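Yi-chun Shek
11/03/2023

1/ I furnished a one-bedroom in Kusstead almost entirely with used furniture. Total was $357, not counting the mattress, which I bought new. A few people asked how, so I'm putting it in one thread.

2/ I started with a tape measure. Every wall, both doorways, the stairwell and the turn at the top of the stairs. The turn is the number that matters. I passed on a very nice sofa in Dusside over that turn and I still think about it.

3/ Keep the measurements in a note on your phone. You will be standing in someone's garage with the seller watching and you will not remember how wide your bedroom door is.

4/ Where I looked: local listings, estate sales, the university move-out piles in spring, and Plukanari, the resale place behind the bus depot. Plukanari is the most expensive of those but they deliver for $30 and they'll carry it up.

5/ Estate sales are cheapest on the last afternoon. The good small stuff is gone by then. The big stuff usually isn't, and the big stuff is what costs money new. I got a dresser for $5 that way. One drawer needed a new runner.

6/ Search for misspellings and wrong names. "Dreser." "Night stand table." "Credenza" is priced one way and "long cabinet" is priced another.

7/ What I check on a chair: sit in it, lean back, rock side to side. Flip it over and look at the joints. Loose glue can be fixed at home in an evening. A split leg I leave alone.

8/ What I check on a dresser: pull every drawer all the way out. Look at the back panel. Smell the inside. Mothball smell took me three weeks of open drawers in the sun, and smoke I never got out of anything.

9/ Anything upholstered gets a flashlight along every seam, including underneath where the fabric is stapled. If the seller is bothered by that, I go home. Same with bed frames, slats and screw holes included.

10/ On haggling. I ask once, politely, in the first message: "Would you take 60 if I pick up tonight?" If they say no I either pay the price or move on. Asking again in the driveway is rude and I've stopped answering buyers who do it to me.

11/ Bring cash in small bills, a blanket, two ratchet straps and a screwdriver with changeable tips. Taking the legs off first saved me a second trip more than once.

12/ Tables are where I was pickiest. Dark finishes show every crumb and my place doesn't get much daylight, so I held out for light wood.
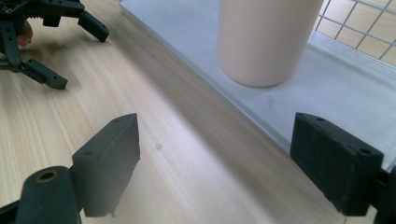
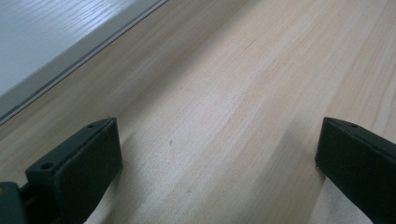
13/ Cleaning. Vacuum first, then a damp cloth with a drop of dish soap, then a dry cloth right behind it. Try it on the underside before you do the top. I don't use spray polish. It builds up and it's a pain to get off if you ever want to refinish.

14/ For water rings I've had decent luck with a warm iron over a cotton cloth, a few seconds at a time. It worked on an end table and did nothing at all for a bookshelf. Different finish, I assume.

15/ What I'd buy new again: mattress, pillows, shower curtain, and the desk lamp. The used lamp I had flickered and I didn't trust the cord.

16/ What I regret: a glass coffee table, which I sold after a month, and a "matching" pair of nightstands that were an inch apart in height. Measure both.

17/ The whole thing took me from the end of June to last week. For the first part of that I ate on the floor. If you need everything in one weekend this won't work very well, and I'd go to Plukanari with a list.

18/ Still looking for a narrow bookcase, 24 inches or less, if anyone on the Kusstead side is getting rid of one. I can pick up any evening.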